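Suche
Suchbegriff eingeben
Lesezeit: 2 Min.

Projektbericht: Spielküche neu sortiert
Emrys Lougher, Gruppe Brostberg

Ausgangslage: Spielküche in der Kita Fevcombe, alles in einer einzigen Kiste. Teller, Besteck, Obst, Töpfe, alles durcheinander. Die Kinder kippen aus, suchen, verlieren die Lust. Unsere Frage war, ob kleine fertige Sets auf dem Tisch länger zum Spielen einladen als die volle Kiste. Budget 20 Euro, davon ist noch was übrig.

Vorgehen: erst aussortiert (Kaputtes, Doppeltes), dann Sets gebildet. Pro Set ein Brett oder Tablett, etwas Besteck, eine Schüssel, dazu Spielessen. Farben nach Möglichkeit kräftig, damit man auf der braunen Tischplatte alles gleich findet. Beim Brett lange diskutiert – Kunststoff wäre leichter, Bambus liegt aber ruhiger auf dem Tisch und rutscht nicht so beim Schneiden.

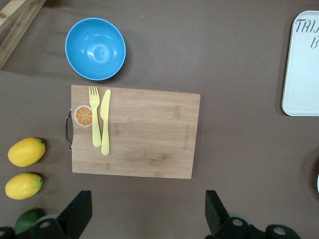
Die Spielzeit pro Set war auf 10 Minuten angesetzt, danach Wechsel. War zu kurz. Zwei Kinder wollten garnicht weg und haben einfach weitergekocht, also Plan geändert und den Wechsel freigestellt. Orangenscheiben sehr beliebt, gab auch Streit darum. Messer und Gabel wurden meist zuerst genommen, die Schüsseln eher später, oft als "Topf".

Probleme: Aufräumen. Die Sets waren nach dem ersten Vormittag schon gemischt. Idee von Doherty aus der Parallelgruppe: Umrisse auf Papier zeichnen und unter die Sachen legen. Noch nicht getestet, kommt im März dran.

Offen: Auswertung der Beobachtungsbögen, Fotos für den Anhang sortiren, Rückgabe der Leihsachen – Liste liegt bei mir.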